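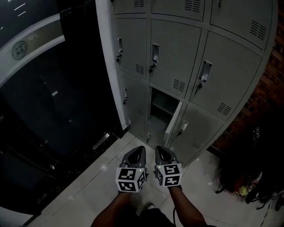 Fig. 4. Lockers beside the brick wall, one compartment open.

Section 4. Setting the code on a Varell locker lock

The box says "two-minute setup." Allow ten, and do the first lock with the door open. The makers also claim 3,000 openings per battery. Plan on 2,000 and you will have fewer people stuck in the hallway in their socks.

1. Open the door fully and turn the knob to the left until it stops.

2. Press and hold the reset pin. The leaflet says three seconds. Five works more often.

3. Enter the four-digit manager code, then your new user code. Wait for two short beeps.

4. Turn the knob right, then try the new code three times before you shut the door.

Note: One long beep means the code was refused. The leaflet lists this as "very rare." Go back to step 2.

Caution: Do not use the same manager code on every lock. The Ternton sales sheet calls this a time saver. It also means that one lost slip of paper opens the whole row. 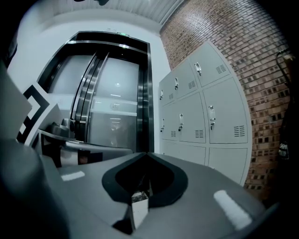

Marisol Whitlock wrote in to say that step 4 still isn't strict enough: on her Primano doors the bolt catches only when the door is pushed hard, so three good tries in the open prove very little. She tests once more with the door shut and the override key in her hand. We have added that below.

5. With the override key in your hand, close the door and enter the code. If the bolt drags, loosen the strike plate screws half a turn, move the plate outward and tighten again.

6. Write the lock number and manager code in the log. Keep the log somewhere other than in a locker.

Note on batteries: The low-battery light is said to come on with 300 openings left. We have seen locks quit with no light at all. Change every battery in March, whatever the light says, and use alkaline cells only.

Note on spare keys: Holroyd override keys fit the older locks but stick in the newer ones. Do not force them. A bent key has to be drilled out, and the warranty does not cover drilling.

For shared lockers, where the code clears after each use, go to Section 5.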